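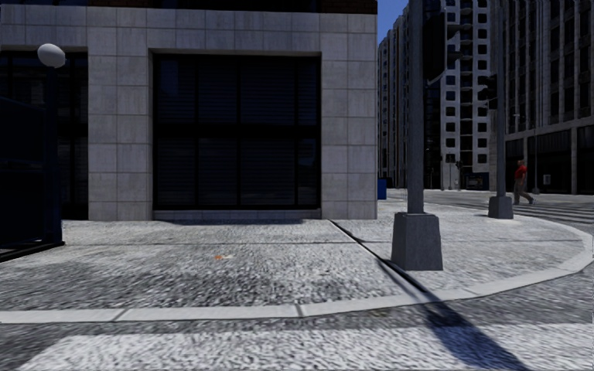 Stone cladding is a non-structural outer layer of natural or manufactured stone fixed to the face of a building. The weight of floors and roof is carried by a separate frame or backing wall, and the stone has only to support itself, resist wind and shed rain. Thickness varies with the type of stone and the method of fixing. On street-level walls the units are commonly large rectangular blocks of pale gray stone with thin joints a little darker than the face, and openings are either trimmed with a projecting surround or, in plainer work, left as dark windows recessed directly into the stone above a low sill. The term is used loosely in the building trade and overlaps with stone veneer and stone facing. Some writers reserve "veneer" for units bonded with mortar and "cladding" for units held by metal fixings.

History

Thin stone facings over rubble, brick or concrete cores were in use in the ancient Mediterranean. Through most of the medieval and early modern periods, stone in better buildings was bonded into the wall and did structural work, although the outer face was often of higher quality than the fill behind it. The spread of iron and steel frames in the nineteenth century removed the need for thick outer walls in tall buildings. Stone remained the expected finish for banks, offices and public buildings, and was reduced by stages to a skin. Improvements in sawing during the twentieth century allowed thinner slabs to be cut economically, and stainless steel largely replaced plain iron and bronze for anchors.

Materials

Limestone, sandstone, granite, marble and slate are all used. Limestone and sandstone are easily worked but absorb more water than granite and are normally cut thicker. Granite is dense and hard-wearing, and is often chosen for the lowest courses of a wall, where splashing, de-icing salt and impact are most frequent. Some marbles are unsuitable for thin exterior panels in climates with wide temperature swings, as the crystals can shift with repeated heating and leave the slab bowed. Cast stone, a fine concrete made to resemble natural stone, is treated in most respects as a dense limestone.

Sedimentary stone is laid down in beds. In a loadbearing wall the blocks are set with the beds horizontal. Cladding slabs are frequently cut with the beds parallel to the face, an arrangement called face bedding, and stone with weak bedding may then shed its surface in layers.

Fixing

There are 2 main methods. In handset work, the stones are built up in courses on a bed of mortar, and each is tied back to the wall with metal cramps or dowels. Loads pass down from stone to stone to a support angle, usually placed at each floor. In panel work, slabs are hung individually from brackets or attached at the factory to a frame or precast concrete backing, which is then lifted into place as one piece.

A cavity is normally left between the stone and the backing. Water that gets past the outer face runs down the back of the stone and is led out by a tray or flashing through small openings called weep holes. Insulation, where present, is fixed to the backing and must leave part of the cavity clear.

Joints

Joints take up differences in the size of the units and allow some movement. Mortar joints are narrow and stiff. Sealant joints are softer and are used where the wall has to move, such as below support angles, at changes of material and at intervals along a long facade. If the joint below a support angle is filled with hard mortar, the shortening of the frame over time can put the stone in compression, and the edges may spall.

Similar provision is made in the paving at the foot of a wall. Concrete sidewalks are divided by expansion joints containing a compressible filler, and a further joint separates the slab from the building so that neither pushes against the other.

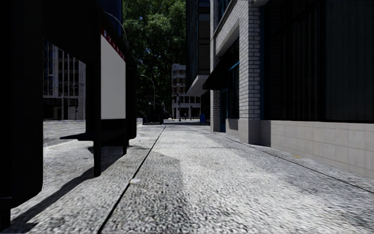
Concrete pavement with expansion joint, beside a gray brick building.

Defects and inspection

Common defects include cracked corners, rust staining from iron fixings, open joints, blocked weep holes and surface loss from salt crystallization. Rusting iron takes up more space than the original metal and can split a stone from within. Soiling tends to collect in areas sheltered from rain – under sills and cornices, for example – and in limestone may form a hard black crust.

Inspection begins from the ground with binoculars and continues at close range from a lift or scaffold. Stones are sounded with a light mallet, and a dull note may indicate a loose or delaminated area. Cavities can be examined with a borescope passed through a joint.

A condition survey of the Bilyk Building in Redham, directed by the engineer Vira Hordiienko, recorded 354 face-fixed limestone units. Of these, 27 had cracks at the anchor slots and 9 were removed and replaced. The survey report attributed most of the cracking to slots cut too close to the rear face. Work stopped in December and resumed after the risk of frost had passed, the replacement stone being bedded in lime mortar.

Cleaning

Water misting is suitable for many limestones but can drive moisture into the cavity if prolonged. Steam, fine abrasive and poultice methods are alternatives. Acid cleaners damage limestone and marble and are generally limited to granite and some sandstones. A trial panel is cleaned first and left to dry before the result is judged.

See also

Ashlar
Curtain wall
Rainscreen
Weathering of stone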